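Bench Sorting: Bins, a Tray and a Few Doubts

I have been hearing for years that a workbench sorts itself once you buy the right containers. I don't believe it, and the notes on this page are what I have to show for trying. The subject is small electronic parts: short wires, connectors, round boards, all the stuff that ends up in a coffee can when a project stalls. The plan came from Keir Haldane, who swears by open bins with a tray in the middle. I went along with it and kept my opinions, some of which have changed.

The coffee can
Everything started in cans and a shoebox. It's an ugly way to keep parts, but I'll say this for it: I could carry the lot in one hand. The argument against the can is that you lose time digging. Maybe so. I once timed myself hunting for a connector and it took 2 minutes, which doesn't strike me as a crisis.

The drawer cabinet
Before the bins there was a Gameck cabinet with 30 little drawers. I labeled most of them. Within a month I had wires in the drawer marked for screws and screws in the drawer marked "misc," and I was opening six drawers to find one thing. Small drawers are fine for parts that are all alike. A short wire with a connector on the end springs out the moment you open the drawer, and then it's behind the bench.

The open bins
Shallow yellow plastic bins, two on each side, with a rectangular stainless steel tray between them. Wires with connectors go in one, round red boards in another. I expected to hate the yellow. I still don't love it, though a red board on a yellow floor is very hard to miss, and I suppose that counts for something. The white sheet of paper lying flat in the tray was Torquil Halliday's suggestion. He says small dark parts vanish against polished metal. I think he just dislikes shiny things, but the paper costs nothing and I change it when it gets grubby.
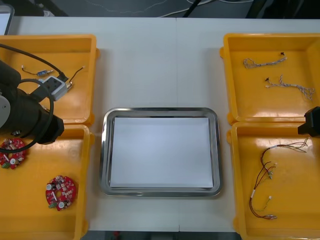

Do the bins need lids?
Only for storage or moving. On the bench a lid is one more thing to put down somewhere, and while a sort is going on it will be in the way every time you reach for a part.

The tray
Keir's rule is that the tray is for whatever is being handled now and nothing stays in it overnight. Good rule. I break it a lot. A tray in the middle of a table attracts pens, receipts and the odd sandwich crust, and no rule of Keir's has ever stopped that. What has helped a little is leaving bare table between the tray and the bins, so that a stray part looks stray.

One kind per bin
This is the bit I was surest would fail. Four bins means four kinds of part, and any real pile has a dozen. What happens in practice is that you sort coarsely first – boards away from wires – and then empty a bin and sort that. It takes two passes. People who tell you they do it in one are either very tidy to begin with or have a fifth bin under the table that they don't mention.

Wires
Wires are the worst of it. A board stays where you drop it. A wire lies across the bin, hooks its neighbor and brings it along when you lift. The advice you'll see everywhere is to coil each one and tie it, and I have a bag of 200 Plulov ties that I bought on the strength of that advice. I have used 25 of them. For very short wires the tie is nearly as much trouble as the tangle, so now I spread them out a bit and put fewer in the bin.

Boards
Flat on the floor of the bin, not stacked. Stacking saves room and I can see the temptation, but the parts on one board rub against the back of the next. Some people want a foam liner under them too. Gunn sells one cut to size, and I have yet to see what it does that a clean bin doesn't. If a board is sensitive to static it should be in a proper bag anyway, and a plain plastic bin is no substitute for one, whatever color it is.

Labels
I left them off. You can see into an open bin, so a label tells you what you are already looking at. Torquil disagrees, and his bench at Vornomari has a printed label on every container, including the trash. His parts are easier to find than mine. I put that down to Torquil.

Where it stands
The cabinet has gone to the garage and the cans are still under the bench. I use the bins on the days I'm sorting and stack them on a shelf otherwise. The next pile is mostly old switches and knobs, and I have told Keir I'll try his method on it in October.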